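Workshop Tips for Student Teams: Doors, Lids, and Handles

Jalluvora Student Robotics Club
Household Tasks Division - Member Resources

The tips on this page are for members preparing for the household round of the Verschueren Challenge. They cover the door and cabinet tasks, which teams practice in the Elto simulator before booking time on the club machine. Much of the advice applies equally to the kitchen round, and members in that group are encouraged to read the sections on handles and record keeping.

New members should complete the Elto safety and login module before attempting any of the work below. The login sheet is posted beside the workshop door and is replaced each November.

Before You Start a Session

Reserve a workstation through the club calendar. Sessions run for two hours, and teams are expected to leave the station ready for the next group. Close all other programs on the workstation. The simulator will run with a browser open, but the physics step slows down and grasp results from a slow run should not be entered in the shared log.

Load the Cloltari house from the shared drive and save a working copy under the team name. Do not edit the master file. If a door, handle, or piece of furniture seems to be in the wrong position, report it on the corrections sheet so that every team receives the same repair.

Run the arm check before the first attempt of the day. Move each arm through its range, open and close each gripper, and confirm that the left and right controls are not swapped. Swapped controls remain the most common fault reported by first-year teams, and the mistake is very easy to miss when both arms are held in similar positions.

Tips for Approaching a Door

Stop the base well short of the doorway and look at the whole opening before raising an arm. Members tend to drive straight at the handle and then find that the base stands in the path of the door. Decide first which way the door swings, then choose a parking spot outside that path.

Keep the grippers open and the arms apart during the approach. An arm carried across the front of the body hides the handle from the head view at the moment it is needed.

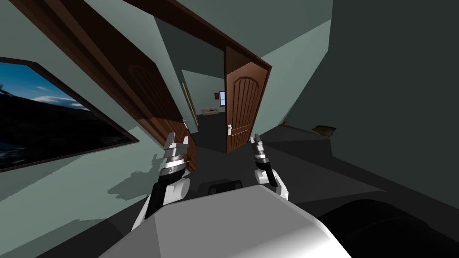 Both grippers open in front of the doorway. The lever handles sit at the edges of the doors.

Check the door frame as well as the door. An elbow that clears the handle may still strike the upright of the frame when the base begins to roll backward. Teams should practice the approach several times with no grasp at all, until the base stops in the same place on each run.

Mind the small items on the floor. The Cloltari house includes loose objects in places where a real household might leave them, and the judges deduct points when a wheel touches one. Plan the path of the base with the floor in view, then return the view to the handle.

If the head view is tilted, leave it tilted until the run is finished. Correcting the camera angle partway through a run will confuse any program that was started at the old angle. Level the view between runs and write the new angle in the log.

Tips for Lever Handles

A lever handle should be held near its free end, where less force is needed to turn it. Bring the gripper in slowly along the line of the fingers and close only when the lever is between the pads. A gripper that closes early will push the lever away, and in the simulator this sometimes leaves the door shaking for a few seconds. Wait for it to settle before trying again.

Turn first, then pull. Members who combine the two motions in a single command usually lose the grasp. Once the latch is free, open the door a short distance and pause. Check that the fingers are still closed around the handle, and only then continue.

Let the wrist follow the door. The handle travels along a curve, and a wrist that is locked straight will be twisted off the lever. The club's sample program includes a wrist-follow setting that is switched off by default. Teams may switch it on for practice and for competition.

The free arm needs a plan of its own. Most teams hold it open and still on the other side of the doorway. A few have tried using it to push the face of the door once the latch is free, and the rules permit this, provided that the hand on the handle has let go before the push begins.

Tips for Cabinets and Raised Lids

The furniture task is harder than it appears on paper. Cabinets in the Cloltari house are dark, the walls behind them are a dull green, and edges are difficult to judge in shadow. Members should resist the temptation to turn up the room lights. The competition file uses fixed lighting, and a team that has practiced only in a bright room will have trouble on the day.

Approach from slightly above, with the palm level and the fingers spread well apart. Use the lighter edges of the wood to judge distance. Where a surface has ridges or slats, avoid dragging the fingertips across them, as the simulator treats each rib as a separate contact and the arm will chatter.
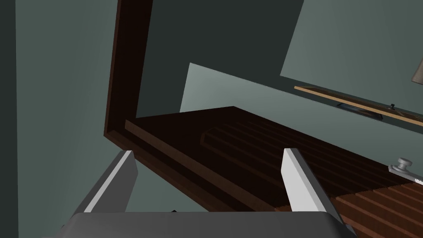
Upright parts call for extra care. A lid or door that stands nearly vertical can block the forearm even when the fingers have plenty of room. Before reaching toward the back of a cabinet, switch to the side view and look for any part of the arm that passes close to the upright. It is good practice to bring the arm out by the same path it took going in.

Small round knobs should be gripped from the front, with the pads on either side of the cap. Do not try to hook a knob from behind with one finger. The method works from time to time in simulation, and it has damaged pads on the club machine, where replacements must be ordered and may take until the following term to arrive.

Shelves mounted above a cabinet are part of the task area. An elbow raised to clear the cabinet top may meet the underside of the shelf, so set an upper limit for the elbow before the first run and leave the limit in place.

Keeping a Useful Log

The division log now holds 2,728 attempts, contributed by six teams. It is the most valuable thing the club owns, and it is only as good as the notes entered in it. Each entry should include the following:

The file version and the team copy used.
The starting position of the base.
Which arm was used, and for what.
Whether the wrist-follow setting was on.
The outcome, in plain words.

Entries such as "failed again" or "almost" give later teams nothing to work with. A better entry would read, "Gripper closed before the lever was between the pads. Door did not open." Failed attempts must be entered along with the successful ones. Entries may be brief, and spelling will not be judged.

Saved views are welcome in the log. Choose a view that shows the fingers and the handle together, and save it at the moment of the grasp. A view taken after the arm has been withdrawn is of little help to the reader.
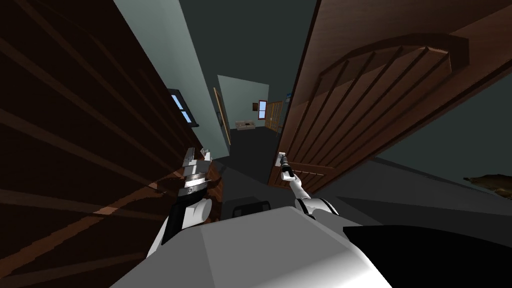

Right gripper closed around the door handle, with the left gripper held open beside the other door.

Moving from the Simulator to the Club Machine

A team may request time on the club machine once its door program has passed review. The reviewers will ask to see the log, and will choose a starting position for the base that the team has not seen beforehand. Teams should expect some difference between the two. The practice door in the workshop is heavier than its simulated counterpart, and its latch is stiff in cold weather.

Begin at the slowest speed setting. One member drives, a second stands at the stop button, and everyone else remains behind the yellow line. The member at the stop button should not carry a phone, a drink, or a laptop. If the arm makes an unfamiliar noise, stop the run and report it, even when the run is going well.

Tighten the pad screws by hand only. Wipe the pads with a dry cloth before each session and put the cloth back in the drawer marked for it. Household cleaners leave a film on the pads and must not be used on them, nor on the practice handles.

Do not prop the practice door open with a chair. A wedge is kept on the shelf above the tool cabinet for this purpose.

Common Questions from New Members

Teams may share programs within the club. Code taken from another team should carry that team's name in the first line, and changes should be noted beneath it.

The arms may be used in either role. The sample program turns the handle with the right arm, and a team that prefers the left will need to mirror the approach path as well as the grasp. Changing only the arm setting will send the gripper to the wrong side of the lever.

Spare practice levers are stored in the bin beneath the bench. They are useful for hand-testing a grip angle before entering it in the simulator - sign them out on the clipboard and return them the same day.

Suggestions for this page may be left in the division mailbox outside the workshop. Revisions are made at the end of each term, and the printed copy on the workshop wall is replaced at the same time.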